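Category: Course materials / Interior and Event Setup / Handouts
Last updated: August 2017

Handout 4. Tables, cloths and chairs in a shared room

Notes for the course by Jadwiga Witkowska, with additions from Rakiya Olaniyan after the practical class at Nernow.

In the last handout we spoke about the empty room: how to measure it, where the doors open, where the light comes from. Now we put the furniture in. I ask you to read these notes before the practical class and to bring them with you, because we will use the same words in the room.

1. The main table

Every room of this kind needs one table which the eye finds first. I call it the main table. It does not need to be the biggest one. It is the table with free floor before it, and the other furniture takes its place from it.

A square table is easy to work with. It has no head and no foot, so guests can come to it from any side. Its weak point is the corners. When people walk close to a square table, they touch the corner with the hip, and the cloth moves. For this reason we leave 39 inches of free floor on the side where people pass most often. If the room is small, take the space from the wall side and keep the passing side open.

2. The cloth

Students often choose the cloth last. I prefer to choose it first, before the chairs, since the cloth is the largest piece of color on the table and the chair must agree with it.

Please remember these points:

- A pale cloth is kind to a gray floor. Pink-beige, cream and light sand all give some warmth to concrete.
- A strong color, for example red, should be used on a table at the side or at the back of the room. In the center it takes all the attention.
- If the cloth has a motif in the middle, the motif must lie in the middle of the table. Check it from two sides, standing.
- The cloth should hang over the sides, but it should not lie on the floor. On a square table the corners hang lower than the sides, so measure at the corners.

The fold lines are a separate question. At Hegazy, where I worked for 15 years, we ironed the cloth on the table, with a blanket under it. You can also put the cloth on the evening before and leave it. The result is less good, but for a fine pattern it is enough, because the pattern hides small lines.

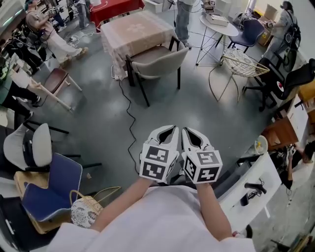

Reading time: 4 min

3. The chair

One upholstered chair at the near side of a table can be sufficient. In a room where people mostly stand and walk, a full set of chairs makes a fence around the table, and the cloth is not seen any more. The light gray chair with the curved back goes well with the pink-beige cloth, and its slim black legs do not look heavy against the floor.

Push the chair toward the table, with the seat facing it. Look also at how the cloth falls near the seat. It should not be caught between the chair and the table.

4. Small side tables

A round side table is useful near a square one, as it has no corners and people can go around it without thinking. With thin splayed legs it looks light, but we must be careful: the feet can stand wider than we expect, and a shoe can catch them. Do not put a tall vase on such a table. One low object is better.

The budget for the exercise is 340 dollars for each group. The price lists from Dridetti and Soraron are in the folder. Compare the cloths by size and by care label, and write down both.

5. Cables and the floor

A smooth concrete floor shows everything, the scuffs and also the cables. A thin black cable in a loose zigzag is easy to see on gray, but a person who carries a tray does not look down. Bring the cable along the wall when it is possible. When it must cross the floor, make it straight and tape it over the whole length.

Scuffs usually I leave as they are. (R.O.: try a damp cloth first, many of them go away.)

6. Exercise

Draw a plan of a room with one square main table, one table with a red cloth, one round side table and one chair. Mark with arrows how the guests walk. Then move the chair to another side of the main table and draw the arrows again. Write half a page about which plan you prefer. Bring both drawings to the class, in pencil, please, as we will correct them together.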